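Kitchen worktop

A kitchen worktop (also countertop or benchtop) is a flat, fixed surface used for preparing food. It is usually carried by base cabinets and may be cut to take a sink or hob. In smaller kitchens its layout is governed largely by the position of the refrigerator and other tall units, which interrupt the run.

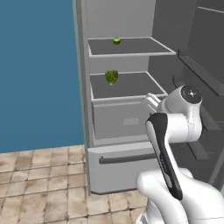
Common materials are timber, laminate, stainless steel, natural stone and cast composites. Marble is cool and easily polished but is marked by acids such as lemon juice and vinegar, and is normally sealed. Granite is harder and absorbs less. Timber can be sanded and oiled again after wear.

Stone slabs are commonly 2 or 3 cm thick. Long runs are joined with coloured resin, and the joints are kept away from sink openings, where the slab is weakest. The front edge may be square, bevelled or rounded.
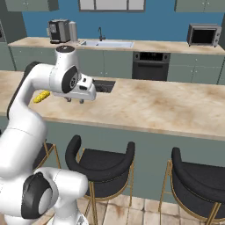 Kitchen island with a beige marble worktop

An island is a worktop unit standing clear of the walls. Overhangs intended for seating may need brackets, depending on the material and its thickness.

See also: Backsplash; Fitted kitchen; Sink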